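Preguntas frecuentes: primarias para el consejo municipal de Ukthorpe
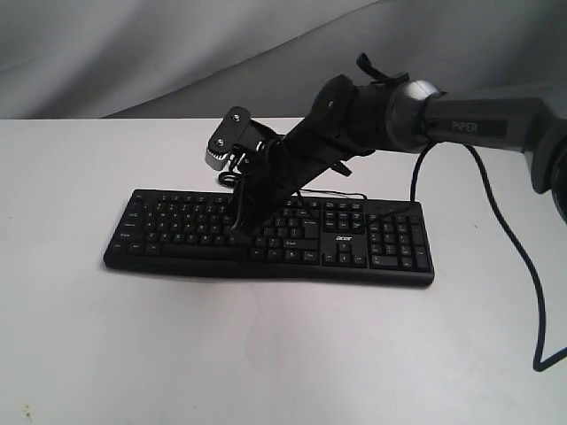 Lectura: 1 min

¿Quién puede votar en las primarias?
Cualquier persona empadronada en Ukthorpe que se haya inscrito en el registro de la agrupación. No hace falta pagar cuota ni estar afiliado.

¿Cuándo se vota?
La votación es en junio. La inscripción se cierra el 25 de mayo de 2026 a medianoche y no habrá prórroga.

¿Quiénes se presentan?
Hay tres candidaturas: Griet De Smet, Abdelkrim Gaber y Beatrice Nyaga. Ward Verstraete retiró la suya y su nombre no figura en la papeleta.

¿Cuántos avales se exigían?
100 firmas de inscritos por candidatura. Para proponer una enmienda al programa bastan 20.

¿Qué pasa si nadie llega a la mitad de los votos?
Hay segunda vuelta entre las dos candidaturas más votadas. Si la participación no alcanza los 1.000 votos, el resultado debe ratificarse en asamblea.

¿Puedo votar por correo?
Sí. Pida el sobre al inscribirse y devuélvalo firmado por fuera. Los sobres sin firma no se abren.

Me inscribí y no he recibido confirmación.
Revise primero el correo no deseado. Si no aparece, escriba a Anouk Prins, de la secretaría, indicando nombre completo y distrito.

¿Se publicarán los resultados por distrito?
Sí, junto con el acta de cada mesa. Las reclamaciones se presentan por escrito en los tres días siguientes.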